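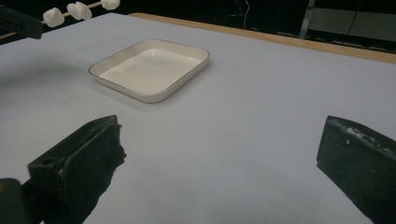
Looking after the marshmallow cell

Every December issue needs something with sugar in it, so this time I'm writing up the skewer job and, more to the point, what it takes to keep the grippers fit for it. Marshmallows on a stick, white tray with a dark rim, how hard can it be? Well, I've cleaned a lot of fingers since September!

The hand-held gripper and the ones on the Allaneck bench share the same style of finger, black and blocky, and the inner faces are what I fuss over. Marshmallow leaves a dusting of starch on everything. Look along the top edge of the right finger and there are little white specks on it, which could be crumbs or could be the surface wearing through, and you can't tell the two apart until you've wiped it. So I wipe first and judge second. Damp lint-free cloth, then a dry one, then a fingernail (gloved, please) along the edge. If the pale bits are still there after that, the finger goes in the box marked Sung and a fresh pair comes out.

Swapping a pair is a five-minute job once you've done it a few times. Power down, back the screws out evenly, and keep left and right apart on the cloth because they're a nuisance to sort out afterwards. Do both fingers even if only one looks tired. I tried mixing an old one with a new one in the autumn and the grip pulled to one side all afternoon – lesson learned. When the new pair is on, close them gently on the Edatberg gauge block 3 times and check they meet square before you go anywhere near food.

Then the table. I like plenty of clear surface in front of the tray, so the gripper can come in low without nudging anything, and I set the tray down at a slight angle because the near corner is easier to line up on. Wipe the rim while you're there, it gets sticky. Lamps on before you check the view too: the left side always falls into shadow and I'd sooner know how dark it is before we start a run than halfway through.

We passed 858 skewers on the Daltine log this week, and I now do a full clean every 100, plus a quick wipe whenever I spot white bits. The log sheet is on the clipboard by the door. Please fill in the finger column as well as the date, even if all you write is "wiped".

Last full clean of the year is 16 December 2022, after lunch. Bring your own gloves if you've got small hands, we're down to the large ones until the next order comes in.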